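Re: [Kundale list] Clearing the patio table before May

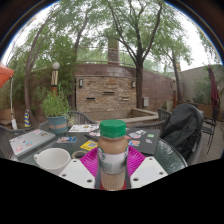 Patio table, coffee bottle and mug in front, laptop behind.

Trevor Gauthier wrote on 3 April 2025:
> Can whoever works out there tell me what is staying
> on the glass table? I want to wash the top and I don't
> want to move other people's papers. Also, is the tape
> the roll from the Holst box?

Trevor,

The laptop with the stickers is mine and I'll take it in tonight. The mug is empty and can go to the kitchen. I'll deal with the coffee bottle, the one with the green cap.

Please keep the yellow card and the one with the blue, red and white artwork. Both go in the drawer by the door. The printed sheet at the far edge can go in there too.

Yes, the beige tape is from the Holst box. We have 2 more rolls inside, so leave that one out if you need it for the labels.

For the glass, use warm water and a soft brush. The top is textured and a paper towel just shreds on it. Wipe the metal rim dry afterward.

Sigrun Nyberg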